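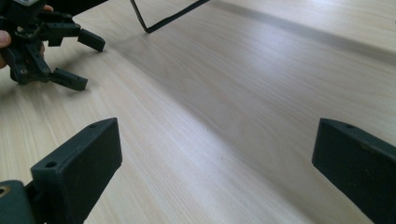
Back on the Night Bus With Pui-shan Yang

Nov 2, 2023

I was early, so of course Pui-shan Yang was earlier. She drives the 21 out of Lorkdale, and in January a man pulled a knife on her with 18 passengers aboard.

"I opened both doors and yelled at everyone to get off," she told me. "That was my whole plan!"

Everyone got off (one man went back for his hat, which she still can't believe), and police arrested the guy two stops away, near Ivstead. She was off work for six weeks.

Was she scared to go back? "The first night, sure. I checked that mirror 100 times."

The company has promised driver screens on the night routes. Hers doesn't have one yet, and she asks her supervisor, Tin-yau Hsu, every single shift. "He sees me coming now," she said, and went off to start her run.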